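4.2 Residual water in reused jars

Household reuse guides tend to treat a screw-top jar as clean and dry once it has been rinsed and left standing. We doubt this. The Girkeck survey, which is often cited in support, asked 274 households whether their jars were "ready to use" and never asked anyone to look inside one. A jar can pass that test with water still in the bottom. The breakfast table used in the Gosby sessions gave us a chance to check how easily the layer is noticed among ordinary things such as a toaster and a small dish. 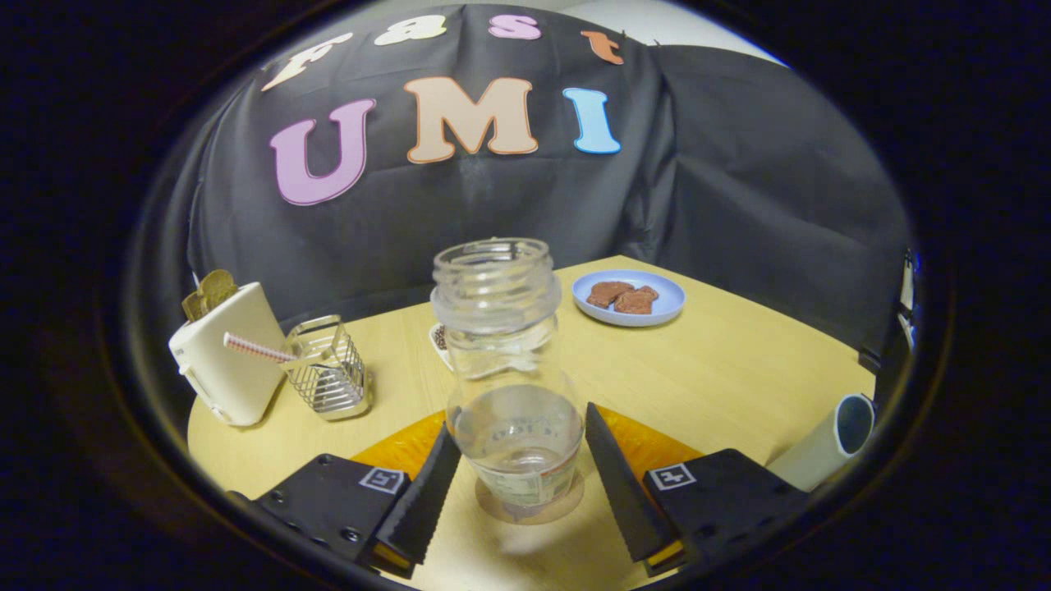 Of the 13 jars in our set, 9 were rated "empty" by at least one rater working from memory. We don't take this as proof of carelessness. Clear glass hides clear water well, and the raters had been told to judge the jar as a container, a vague instruction we would not repeat.

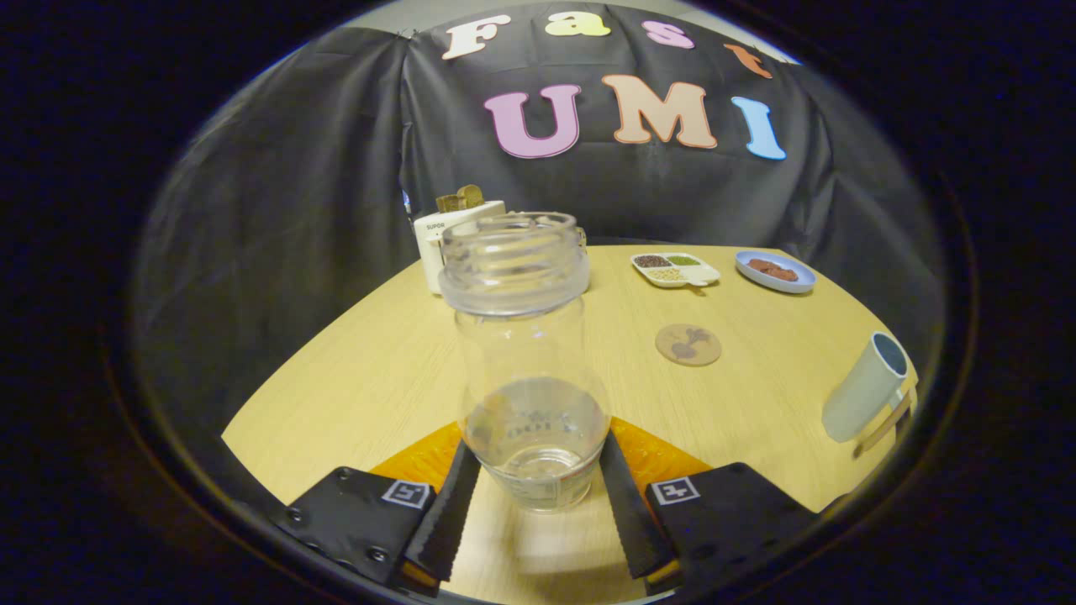
Figure 2. Open jar with threaded neck and a shallow layer of water at the base.

Rebelo guidance holds that a paper label makes the water line easier to find. Our results give that claim little support. Printed text seen through two walls of glass is already distorted, and raters disagreed about where the label ended and the water began.
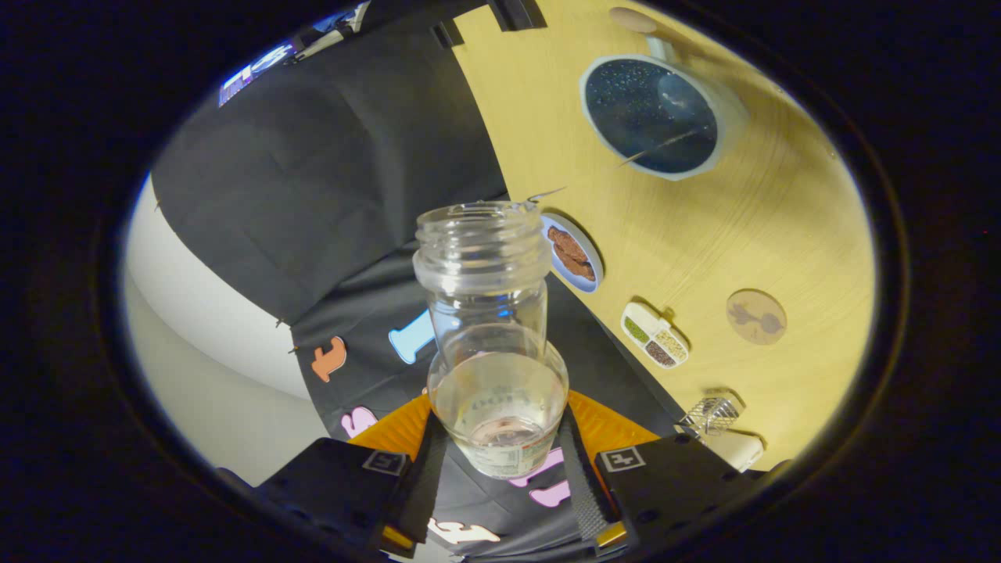 Figure 3. Jar with a thin layer of clear liquid; label print visible through the glass.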